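Home | Notebook | Glazes | Kiln log
Print this page | E-mail this page

May, 4:10 pm. Batch 16, the Lolwood ash glaze. Crawled again, mostly on the handles, where it has the decency to be obvious. Sieved the rest and put 470 g back in the tub.

Nidia blames the bisque – I blame Nidia's thumbs.
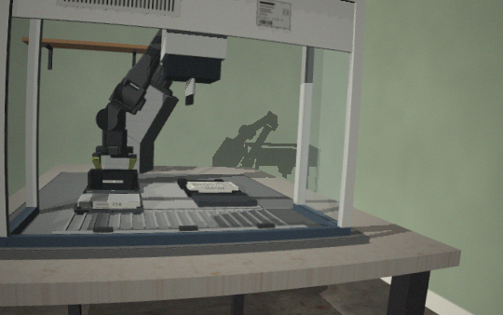
Next try: 600 g dry, less clay, thinner coat. Andri wants his test tiles on the bottom shelf. He can have the cold corner, same as everyone.

Contact: Elba Zapata, ext. 2323
Back to top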